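My old tower sat under the desk in the back bedroom for years before I gave any thought to what was going on inside it, and then one February the racing games I love started stuttering on every corner. I blamed the emulator, naturally. These tips are the things I wish I'd tried first, before I spent a whole evening grumbling on the forum.

## Start with the easy settings

Set the internal resolution back to native and play for ten minutes. If the stutter goes away, bring it up one step at a time until it comes back, then drop down a notch and leave it alone. My friend Siwan Voyle likes to change everything at once and then can't remember what helped (she has since bought a notebook).

- Close the browser, and yes, that includes the music tab.
- Switch your power plan to high performance.
- Turn off any speed hacks you don't remember turning on.

## Then look at heat

A processor that's too warm will slow itself down, and your game goes with it. Keep a temperature monitor open while you play. I start to fuss once mine passes 80 degrees. 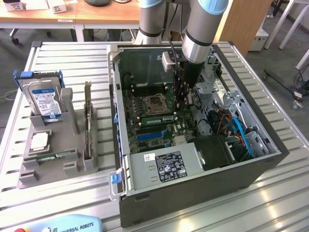

Dust is usually the culprit in my house - we have 2 long-haired cats. Shut down, unplug, and take the whole thing somewhere you don't mind getting dirty. Short bursts of canned air work best, and hold the fan blades still with a finger while you do it.

If the thermal paste is 4 years old or more, go ahead and replace it. A dab the size of a pea is plenty. Wipe the old stuff off with rubbing alcohol and a coffee filter, which leaves less lint than a paper towel. 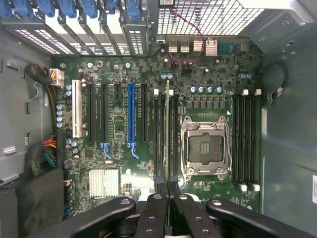

## Crackling sound

Try a slightly longer audio buffer. You'll get a tiny delay, but I stopped hearing it after the first lap.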